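Protokoll Jour fixe Software / Perzeption + Planung
Projekt Duman, Standort Turport
Beginn 9:30, Schluss kurz nach 11
Protokoll: X. Mofokeng (mitgeschrieben, bitte Korrekturen bis zum nächsten Termin)

TOP 1 - Stand Segmentierung Drahtständer

Neues Modell läuft seit gestern auf dem Rechner in Halle 2. Dünne Teile immer noch das Hauptproblem: gelber Draht auf hellem Holz, wenig Kontrast, Maske reißt am Stab auf. Ring wird meist gefunden, Stab nur stückweise. Tiefe am Draht unbrauchbar, darüber waren sich alle einig.
Vorschlag: Ring als Ellipse fitten, Stab danach als Gerade ansetzen, Startpunkt am Steg im Ring suchen. Kein reines Pixel-Voting mehr. Wird probiert.
Maserung macht außerdem Fehldetektionen, die Linien laufen lang und gebogen durch. Kantenfilter hochsetzen hilft etwas, frisst dann aber den Ring.

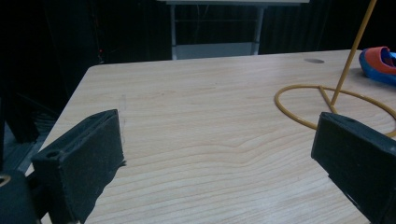 Xolani Mofokeng

Diskussion zu den Greiferfingern im Bild. Die schwarzen Backen verdecken rechts einen Teil vom Ring, der Fit springt dann. Feste Maske für die Finger gibt es schon, gilt aber nur für eine Öffnungsweite. Muss an den Öffnungswert gekoppelt werden, sonst bringt das nichts. Tabelle mit 18 Stützstellen reicht erst mal, dazwischen linear.
Frage, ob die graue Öffnung in der Tischplatte als Landmarke taugt - eher nein. Flach, elliptisch, wird gerne als kleines Objekt gemeldet. Kommt auf die Ignore-Liste.
Aufgabe: Fingermaske parametrisch (Mofokeng), Ellipsenfit (Perzeption)

TOP 2 - Zeitstempel / Synchronisation

Kopfkamera und Handkameras laufen auseinander. Versatz 17 ms nach dem letzten Neustart, vorher deutlich weniger. Ursache offen. Verdacht auf den Puffer im Treiber von Truvstead, Ticket ist geschrieben, noch keine Antwort.
Bis dahin: Offset beim Start messen und in den Header schreiben, nicht nachträglich raten. Alte Aufnahmen ohne Offset bekommen ein Flag und bleiben aus dem Training raus.
Kurze Diskussion ob man alles auf die langsamste Kamera runterrechnet. Abgelehnt, Posen werden interpoliert.
Einwand aus der Planung: bei schnellen Handbewegungen sieht man den Versatz sofort in der Trajektorie, Knick kurz vor dem Absetzen. Bitte Beispielsequenz ablegen.

TOP 3 - Posenschätzung aus der Handkamera

Zwei Ansichten mit fast gleichem Bildaufbau verglichen, Ergebnis der Schätzung trotzdem unterschiedlich. Fußring liegt in beiden flach auf dem Tisch, Stab läuft oben aus dem Bild. Ohne oberes Ende ist die Höhe des Ständers nicht beobachtbar, der Schätzer erfindet dann was.
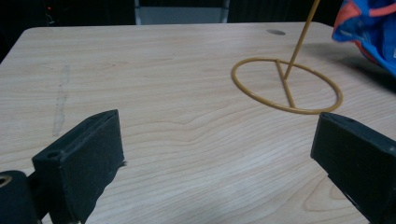 Xolani Mofokeng

Beschluss: Höhe kommt aus dem Modell, geschätzt werden nur Lage und Drehung auf der Tischebene. Vordere Ringkante liegt in der Ansicht direkt über dem rechten Finger - dort Gewichte runter, sonst zieht die Fingerkante den Fit mit.
Das bunte Stoffteil oben rechts wird je nach Ausschnitt als zwei Objekte gezählt (blau und rotorange getrennt). Lösung über Farbe allein geht nicht. Zusammenfassen über Nachbarschaft + Tiefe, erst mal nur als Option hinter Schalter.
Schatten vom Ring: schwach, werden aber mitsegmentiert. Niedrige Prio.

TOP 4 - Planung, beidhändig

Aufgabe Kappe auf Ständer. Trackingmarker an beiden Handgreifern geben saubere Posen solange die Platten zur Kamera zeigen, bei starker Drehung Aussetzer. Lücken werden aktuell per Spline gefüllt, das ist bei längeren Aussetzern Quatsch. Neue Regel: ab einer Grenze (Wert kommt von der Planung) Sequenz teilen.

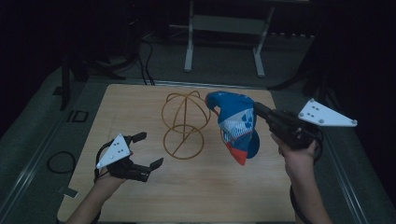 Blaue Kappe im rechten Handgreifer, der linke ist offen. Links der Mitte der Drahtständer.

Zielpose wird bisher auf die Kappenmitte bezogen. Bei weichem Stoff sinnlos, die Mitte wandert. Künftig Bezug auf Kronenöffnung gegen Drahtkuppel, Achse der Kuppel aus TOP 3.
Planer rechnet pro Anfrage 1000 Kandidaten, davon fällt das meiste in der Kollisionsprüfung raus. Sampling enger um die Achse legen, dann kommt man wohl mit weniger hin. Favcombe will dafür die Schnittstelle ändern (Toleranz pro Achse statt ein Wert), einverstanden, aber bitte erst nach dem Release-Branch.
Linke Hand: Rolle im Log nicht eindeutig. Feld "role" einführen, halten / führen / frei.

TOP 5 - Verschiedenes

- Replay-Tool stürzt ab wenn ein Kamerastrom fehlt. Fix liegt im Branch, Review offen
- Namen der Topics vereinheitlichen, Liste im Wiki ist vom März und stimmt nicht mehr
- CI braucht zu lang, Simulationstests in den Nachtlauf
- Kalibrierdateien bitte nicht mehr per Mail rumschicken!!

Offen aus letztem Protokol: Handauge-Kalibrierung Greifer links, Doku zum Rekorder. Beides verschoben.

Nächster Termin gleiche Uhrzeit, Agenda über den üblichen Verteiler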